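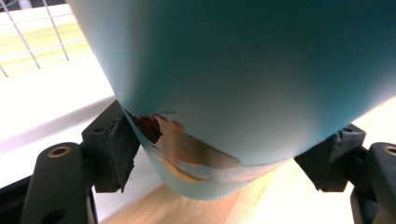
Getting a wrist camera to tell you when the grip is good

Posted 1/8/19 in Tutorials

If your gripper has a camera looking down between the fingers, you already have most of a grasp checker. You just need a bit of software to read it! This walkthrough builds one in the Biltham toolkit. I've been running it on shiny, curved household things (tumblers, bottles, jars) and I love how much you can get out of plain old image processing before you reach for anything trained.

What you need

A working camera feed, Biltham installed, and a gripper driver that reports finger width. I use the Mikkelsen driver, but any driver that publishes a width and a timestamp will do.

Step 1. Mask the fingers

The fingers only move along one line in the camera view, so you can work out where they are from the width alone. Close the gripper with nothing in it, then open it in 18 even steps and save a picture at each one. Run the mask builder on the folder. It fits an outline for each finger and fills in the widths between your steps.

Check the masks by eye before going on. Dark fingers against a dark object will fool the edge finder, so do this over a plain light surface.

Step 2. Lock the exposure

Auto exposure is the enemy here. A big pale object fills the view, the camera dims everything, and your pads vanish into black. Switch to manual and raise the exposure until you can see texture on the pads. Let the background blow out if it wants to! The checker never looks at it.

Step 3. Find the contact strips

For each finger, take a strip 14 pixels wide just beyond the pad edge. This is the only part of the picture the checker reads. Compare each strip with the same strip saved before the fingers closed. If both changed, you have something between the pads. If only one did, the object is off to one side, and the checker returns "lopsided" so your planner can shift and try again.

Step 4. Don't trust color

My first version looked for one even color along the strip, and it fell over on anything with chipped paint. A scraped patch right beside a pad looks a lot like a gap with the table showing through, especially when the bare part is tan and the table is light wood. So turn off the color test (set use_color to false) and use motion instead, as follows.

Step 5. Nudge and compare

Lift 5 millimeters, stop, and grab a second picture. Anything held moves with the fingers and stays put in the camera view. Anything behind slides. The Flullitport matcher picks small features in both pictures and sorts them into "stayed" and "slid". And now those paint chips are working for you, with lots of lovely sharp edges on an otherwise smooth surface.

Step 6. Set the threshold

Log the "stayed" score for a good batch of grasps and plot it. I had 455 in my Fernthorpe log folder, and the good and bad ones made two clear humps. Put your threshold in the dip.

If you only see one hump, check your timestamps first. A late width reading puts the mask in the wrong place, and every score after that is junk. The --show-lag flag prints the offset for each picture.

Next time: using the same matches to catch slow slipping during a long move.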